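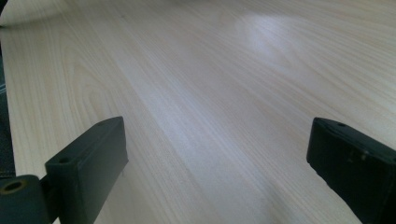 Roltmont sit-in, week three – what is the council waiting for?

millrace_34
Went by the town hall steps at 7 this morning. Still tents on both sides of the door and people handing out coffee. The emergency board put out another statement last night saying it will hand over power "when conditions allow." Same words as in June. The crowd read it out loud and booed.

Sun-ja Sun
The statement did have one new thing in it. They offered to seat five elected members on the board before the vote. Page two, near the bottom.

millrace_34
Five out of 20. That leaves the appointed members with every decision.

kesterfield
It's still more than they offered in June. I signed the petition too, but I don't see how blocking the door gets us an election date. My mother couldn't renew her permit.

Theda Rieger
The side entrance on Mindeck Street has been open the whole time. There's a sign. The permit office closed on the board's orders.

kesterfield
There was no sign when she went.

Theda Rieger
Then it went up later. I only know it was there yesterday.

old_tram_line
What did Sârbu say at the meeting? I had to leave early.

Sun-ja Sun
He wants the sit-in to end if the board names a date in writing. It went to a vote and lost. 315 people signed in at the door but a lot had gone home by then.

old_tram_line
I would have voted with him. People are tired and it's getting cold at night.

millrace_34
I voted against. We had a date in writing last year and they moved it twice.

kesterfield
Fair point on the dates. I still think you take the five seats and keep pushing from inside.

Theda Rieger
Next meeting is 6:30 tomorrow, upstairs at the Flekorard hall. Bring the petition sheets if you still have any.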